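Cable wear halts towel-folding cells at Prirkeck

Towel folding at the Prirkeck laundry site was suspended for most of April after a gripper lost signal partway through a run. Neletti, the integrator, traced the fault to a chafed cable on the right arm. The controller held its last force command when the signal dropped, and the fingers stayed closed until an operator pressed the stop.

No injuries were reported. The cell had logged 2,454 folds since its previous inspection, against a service interval of 3,000. An earlier dropout at fold 1,179 cleared by itself and was recorded as a network error.

Neletti has cut the interval to 718 folds and changed the controller so that a lost signal opens the gripper — previously it had no defined state. Cable loops at the wrist must now be checked by hand before each shift.

Two-arm folding on a flat table, with one gripper pressing on the folded end of a beige towel.
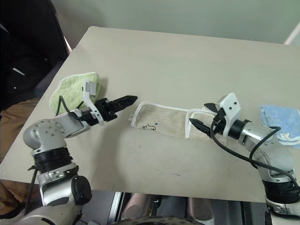
Other sites

Jadine runs the same controller at its Margaritis plant and has applied the update. Its cables are due for inspection next.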